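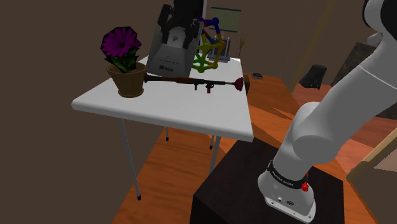

A purple flower in its pot, at one end of a white table.

So I finally moved our invoice templates over to the new Traston release, and I have opinions! I'd been putting it off since February, mostly out of fear of the item ledger report, which Johannes Le Roux built before he moved to the Hebden office and which has more hidden columns than visible ones.

The import went fine. All 13 layouts came across, the company logo stayed put, and I was feeling pretty smug by lunchtime. Then Kgomotso in accounts ran a statement for one of our bigger customers and got 800 pages. It should have been four. (She very kindly didn't print it.)

I spent most of the afternoon on that one. Traston now reads the page break setting from the layout file and ignores the one on the report card, so my old "new page per customer" box did nothing, and the layout was breaking on every single line. If you've got the same mess, open the layout, click the outer group, and set the break there — then save it under a new name, or the next update will write over it.

The other thing that bit me was the date format. Our Soltau warehouse wants the day first, everybody else wants the month first, and the new version takes it from the user's language setting. I kinda like that! But two people over there had never set a language at all, so Ihor's pick lists came out American. Easy fix once I knew where to look.

Still on my list: the label report. It takes 20 seconds to open now and it used to pop right up. Dong-geon thinks it's the barcode font, I think it's the Meltus add-on, and we've got a coffee riding on it.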